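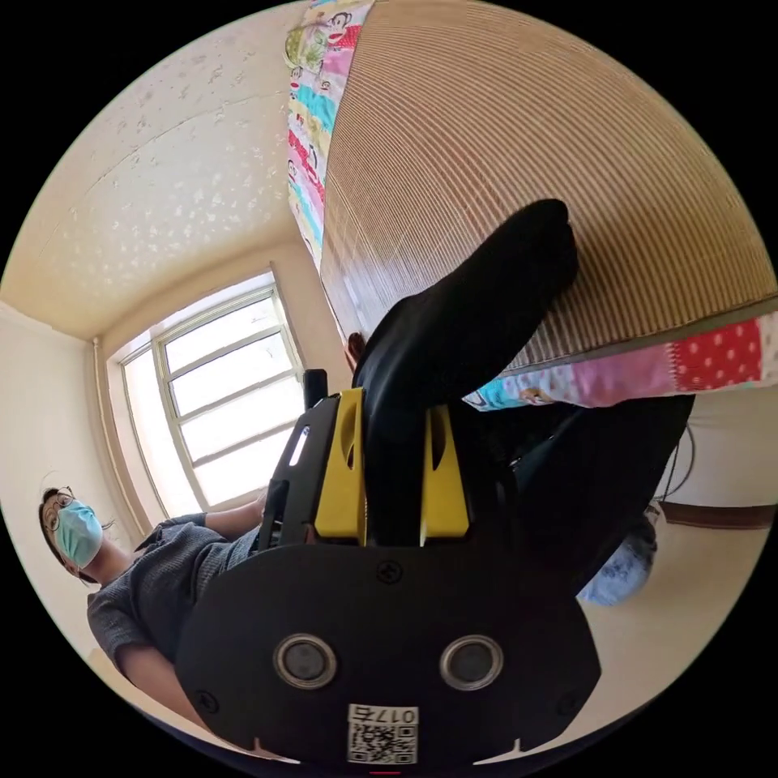 Sorting out the linen cupboard

Thursday, July 29, 2021

I have been putting off the linen cupboard since we moved in. It is on the landing, it has the hot water tank in the bottom half, and the door only opens fully if you take the hook off the bathroom door opposite. Last week it rained for most of my time off, so I did it.

I started by taking everything out and laying it on the spare bed. I counted it, mainly to see how bad things were. There were 41 pieces, not including flannels and tea towels. Two people live here. We have one double bed and one single that gets used at Christmas and when my sister comes down.

The oldest things in there came from my parents' house. There is a set of double sheets in a heavy cotton that must have been bought before I was born, with a shop label from Braltis still sewn into the hem. Braltis was the department store in the town where I grew up. It had a lift with a folding gate and a haberdashery counter on the first floor, and it shut in 2000. The sheets are fine. They have gone thin down the middle, but there are no holes, and they are nicer to sleep in than anything I have bought myself.

My grandmother used to turn sheets sides to middle when they got to that stage. You cut the sheet in half lengthways, join the two outside edges to make a new centre seam, and hem what used to be the middle. I had heard about this many times without ever seeing it done. I tried it with one of the Braltis sheets on the Saturday. It took most of the afternoon and I would say three things about it to anyone thinking of doing the same.

First, iron the sheet before you cut it. I didn't, and my cut wandered by the width of two fingers over the length of the bed. I had to trim one half to match the other and lost some width that way.

Second, the seam does show and you can feel it. A flat seam is better than an ordinary one. I did an ordinary one on the first half, lay down on it, got up and unpicked it. For the flat one you put the selvedges edge to edge, or overlap them very slightly, and go along with a wide zigzag. The old selvedges don't fray, so there is nothing to turn under.

Third, check the needle. I broke one going over the thick part at the top hem and the next one I put in was for jersey, which skipped stitches all the way down. I don't know why I had it. The right one was in the tin the whole time.

The sheet is now a bit narrower than it was and perfectly usable. It won't tuck in on both sides of the double as well as it did, so it has gone over to the single. I will probably do the other one in the winter.

The pillowcases were a different problem. We had far more of them than we had pillows, and most didn't match anything. I think this happens because a sheet wears out and its pillowcases don't, so over the years you end up with the pillowcases from every set you have ever owned. I kept seven. A few of the rest were good enough to give away and the charity shop took them, after asking whether they had been washed (they had). The worn ones I cut up. An old pillowcase makes four decent cleaning cloths if you ignore the seams, and the closed end makes a good bag for shoes.

Towels next. I have bought cheap towels and I have bought dear towels, and I can't say that price told me much either way. The best we own are a pair of plain blue bath sheets from Brandanis, bought in a sale when we needed something in a hurry. The worst are a set that cost twice as much, left fluff on everything for a year and then went hard as a board. I read up on why towels go hard. The usual advice is less detergent, no fabric softener, and shake them out before hanging. I had been using the full scoop of powder for every load for as long as I have had a washing machine. I now use half that and the clothes come out just the same. The towels are a little better. They are still not good towels.

Shaking them out does seem to matter more than I expected. If you take a towel by the two corners at one end and give it a proper snap before it goes on the line, the loops stand up. If you haul it out of the basket and drape it, they dry flat.

I also finally dealt with the tablecloth. We were given a large white damask one by my partner's aunt, with napkins, and it has come out on two occasions in all the time we have had it. The second time somebody put a glass of red wine down on a fork. I treated it with salt on the night, which I now gather does very little, and put it away afterwards with a faint pink mark the size of a saucer. I soaked it in oxygen bleach in the bath overnight, in the hottest water we could get out of the tap, and washed it in the morning. The mark has gone a sort of pale beige. I soaked it again and it went no further. It is at one end, so the bread can stand on it.

While it was damp I ironed it, and that was the hardest job of the whole exercise. The ironing board isn't nearly wide enough. I ended up putting a blanket and an old sheet over the kitchen table and ironing on that, moving the cloth along a section at a time and letting the finished part fall over a chair. Our iron is a Wureck, the heavy one with the metal soleplate, and it has been going for years without trouble apart from a new flex. It leaks if you tip it back too quickly. I have learnt not to.

Then folding. I can fold a flat sheet on my own but I have never managed a fitted one. I have watched the demonstrations, with the hands in the corners and the corners turned over each other, and I can follow it up to the third corner. After that I have a bundle. What I do now is put one corner inside another along the short end, do the same with the remaining pair, lay the whole thing on the bed, fold the curved edges in and carry on from there as though it were flat. It comes out roughly square and it fits on the shelf.

The thing that has made most difference is keeping each set inside one of its own pillowcases. The sheet, the duvet cover and the other pillowcase all go inside, and you take the whole parcel out when you change the bed. I had seen this suggested and thought it was fussy. It has stopped me pulling half the shelf out to find a matching cover, and the stack doesn't slide about.

The shelves themselves are slatted and the slats left ridges in everything. I lined them with the leftover end of a roll of lining paper from when we did the back bedroom. It is the thick sort from Du Plessis and I had been keeping the end for no purpose. I cut it slightly too long and folded the front edge under, then fixed it with drawing pins.

I took some lavender out of the front garden and hung it up in the shed to dry at the start of the month. It is ready now, so the next job is to make a few bags for it. There is plenty of scrap left from the trimmed sheet. My mother always put soap in with the linen instead, a bar of something green with the wrapper still on, and when I unfolded the Braltis sheets I thought I could still smell it, though they have been through our wash many times.

So the cupboard is done. We have three sets for the double, two for the single, the seven pillowcases, six bath towels and a smaller pile of hand towels, plus the tablecloth on the top shelf where it can't be squashed. The blankets wouldn't go back in and are still on the spare bed. I have ordered a bag for them that goes under it, due on Tuesday.

In April I said I would write up the hall floor. I haven't forgotten. I am waiting to see whether the second coat of oil holds up by the front door before I tell anyone else to use it.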